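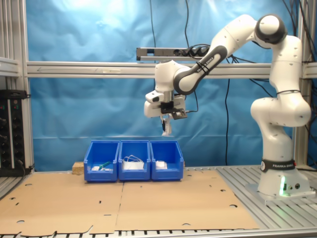 Conham opened its automation workshop in Umendale to visitors one afternoon in August, and 40 people came to see whether a robot arm can sort hospital supplies. The short answer is that it can sort a few of them, on a table set up for the purpose, with staff close by.

The project is a joint effort with Clarkirholm, a regional supply depot that packs small orders for clinics. Gauze, masks, tubes and other small goods come back unopened from the wards and have to be put into the right bins again. People do that now. Conham would like a machine to do it, and the depot has agreed to look at the idea for 17 months before it decides on anything.

Visitors stood behind a rope while the arm worked over a sheet of flattened cardboard with three blue bins at the far side. Project lead Raili Valtonen told them that the system had been through 242 practice runs before the open day. Asked how many of those went well, she said the team was "still agreeing on what counts." 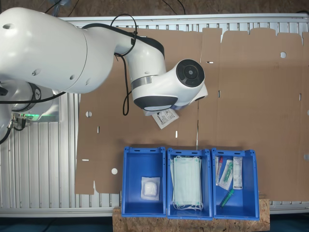
It was a fair answer, but it left the main question open. A sealed gauze pad is light and flat, and its wrapper bends. A packaged tube rolls. A mask has ear loops that catch on things. Hospital stock comes in hundreds of shapes, and the bins on show held a handful of them. Valtonen agreed that the depot's full list is much longer and said new items would be added "when the old ones stop giving us trouble."

Speed was the other sore point. A packer from Clarkirholm who came along on her break said she could clear a tray before the arm had finished its second item. Conham did not dispute this. Its case is that the arm can run at night, when the depot is closed, and that slow work done by morning is still done. How that would go with no one there to pick up a dropped packet was not part of the demonstration.

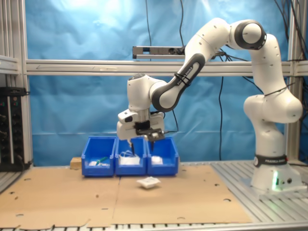
Labels are the hard part

Sorting by shape will only get the project so far. Many packs look much the same from above, and what sets them apart is the small print: the product number, the size, the date. Conham says the next stage will have the system read each label before choosing a bin. On a hard box that is a simple enough job. Soft paper creases and curls, and it can land at any angle under the lights.

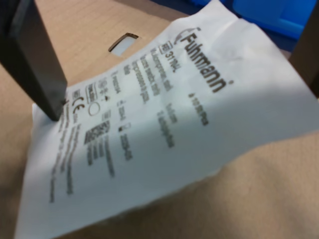 A mistake here matters more than it would in a toy warehouse. An item in the wrong bin may be found in seconds, or it may be sent to a clinic that needed something else. Valtonen said a person would check every bin for as long as the trial lasts – which means, for now, that the depot will be paying for the arm and the checker both.

Conham would not give a price. Hamada, the firm handling the trial's paperwork, said costs would be shared with the depot once the first stage is over. A second open day is planned at the same workshop, this time with items picked by the depot's own packers.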